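Oiling and Re-Oiling Your Board (Part 2 of the Tulldale Kitchen Care Guide) 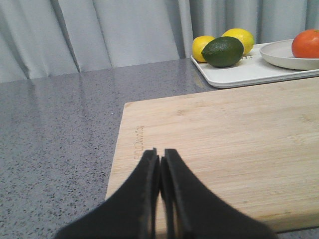 Photo: Yaneth Villanueva / Workden

Okay, so you've washed your bamboo board and left it standing up overnight. Good! Now comes my favorite bit, the oil. I use Gronena board oil because it's what my shop carries, but any food-safe mineral oil will do the job.

1. Feel the board all over. If any spot is cool or damp, stop and give it another night.

2. Rub it lightly with fine sandpaper, going with the grain (two minutes a side is plenty, don't get carried away like I did with my first one).

3. Wipe off the dust with a dry cloth. Get into the corners too.

4. Pour a puddle about the size of a quarter in the middle and spread it out with a soft rag. Do the edges and both faces.

5. Stand the board on its long edge and walk away. I leave mine until the next morning, with an old towel underneath.

6. Buff off whatever is still sitting on top. If it feels sticky, you used too much, so just keep buffing.

Note: A new board drinks a lot. Mine took three coats before it quit looking thirsty, and now I do one a month, or two in December when the heat's running and the baking gets silly.

CAUTION: Oily rags can catch fire by themselves if they've been used with linseed or tung oil. Lay them flat outside to dry, never in a pile.

CAUTION: Please don't use olive oil or corn oil! They go rancid and you'll smell it on your bread.

If you'd like a wax finish on top, go on to Part 3, where I use the Tsakiris paste.

Last updated 2022-11-27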